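4.2 Kitting of flexible parts with the Trinora station

The first thing we wanted to know about the Trinora kit was how it copes with wire. Rigid parts are well served by most two-armed stations on sale today, and in our earlier trials at Turstead even the cheapest of them could move a circuit board from one place to another. Cables are far harder, and far more fun to watch! A twisted pair held at one end is free to swing, coil or catch on its neighbours, and the shape it takes is different on every attempt. Flonditz, who supply the kit, ship it with a ready-trained kitting routine, and we ran this for 2,067 picks without changing any of its settings.

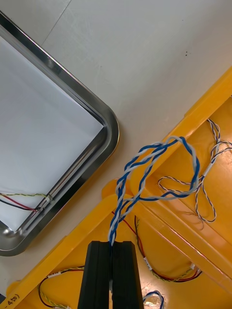
We were delighted by how well the routine chose its grasp points. It favours the stretch just behind a connector, where a cable is stiff enough to be steered, and it will let go and try again if the wire slips. The two fingers can close on a single thin pair, something the older Lennox gripper in our laboratory never did reliably. Loops that hang over the rim of a tray remain the weak spot. Of the 40 picks that had to be stopped by hand, 23 began with a strand snagged on a rim, and we would love to see the supplier tackle this in the next release.

Parts are presented loose in yellow plastic trays, and the kit is built up on white paper in a steel tray between them (Figure 3). Keeping each kind of part in its own tray is the only preparation the routine asks for. The parts may lie at any angle, and we made no attempt to straighten the harnesses before a run.
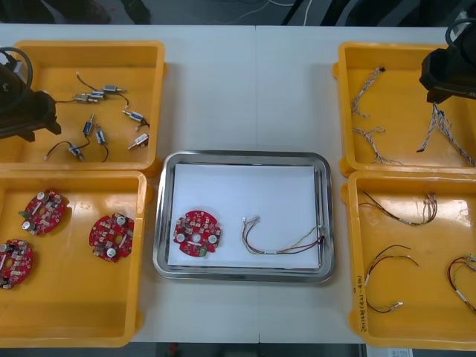
Figure 3. Work area with a round red circuit board and a wire harness in the central steel tray; grippers at the upper left and upper right.

The boards gave very little trouble. Their notched edges offer plenty of places to grip, and the routine coped well with boards lying close to a tray wall. Results for the small wired cylinders are given separately in Section 4.3, as the trailing leads call for a different measure of success.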